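Last revised 19 January 2018. Questions not covered here go to Souad Naciri at the Nomora help desk.

# Flultau file store: frequently asked questions

## Accounts and access

**Who can have an account?**

Anyone with a current Nomora staff or student card. Visitors need a sponsor, who must hold a full account. Visitor accounts close when the sponsor's account closes.

**I have forgotten my password. Can it be sent to me?**

No. Passwords are stored in a form that can't be read back. Use the reset link on the sign-in page. The link works once and expires after 2 hours.

**Can two people share one account?**

No. Ask for a shared folder instead. Each person signs in under their own name and the folder owner sets who may read and who may write.

**Why was I signed out while a file was uploading?**

Sessions end after a fixed time even if a transfer is running. Parts already sent are kept. Sign in again, choose the same file and the upload carries on from the last complete part. This does not work if the file has been changed or renamed.

## File names and types

**Which characters are allowed?**

Letters, digits, hyphen, underscore and full stop. Spaces are accepted but are changed to underscores on upload. Accented letters are kept in the title field and stripped from the file name.

**Is upper case treated as different from lower case?**

On Flultau, yes. On the Cela mirror, no. If a folder holds Report.txt and report.txt, only the newer of the two is copied to Cela, and the older one is listed in the mirror log.

**Which picture types get a preview?**

PNG, JPEG and TIFF. Layered TIFF files show the first layer only. Previews are made overnight and stored at reduced size; the original is never altered.
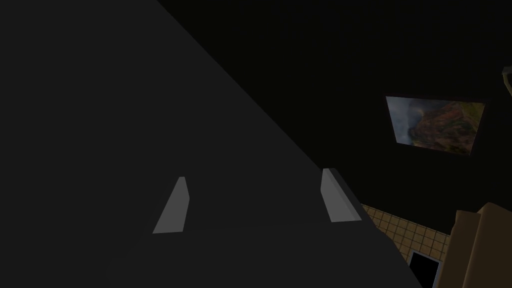

## Storage and limits

**How much space do I have?**

See the Usage tab. Space is counted on the original files. Previews and old versions are not charged to you.

**Is there a limit on the number of files in a folder?**

There is no hard limit, but listing becomes slow in large folders. The largest one moved across from the old Nägeli server held 1,773 files and had to be split before it would open in a browser. Use subfolders.

**How many old versions are kept?**

13. When a new version is saved beyond that, the oldest is removed. To keep a version for good, open its menu and choose Pin. Pinned versions are left out of the count.

**How do I get a deleted file back?**

Open Bin, select the file and choose Restore. It returns to its original folder. If that folder has gone too, the file is placed at the top level of your area. Files emptied from the bin can be recovered by the help desk only while they are still on the backup set.

## The Cela mirror

**What is it for?**

Reading when Flultau is down for maintenance. It is a read-only copy, refreshed nightly. Changes made during the day will not appear until the next refresh.

**Do permissions carry over?**

Yes, as they stood at the last refresh. If you need someone's access removed from the mirror straight away, write to the help desk with the full folder path.

**Do old Nägeli links still work?**

Links to folders are redirected. Links to single files are not, and need to be replaced by hand. The new address is shown under Details, in the Permanent link field.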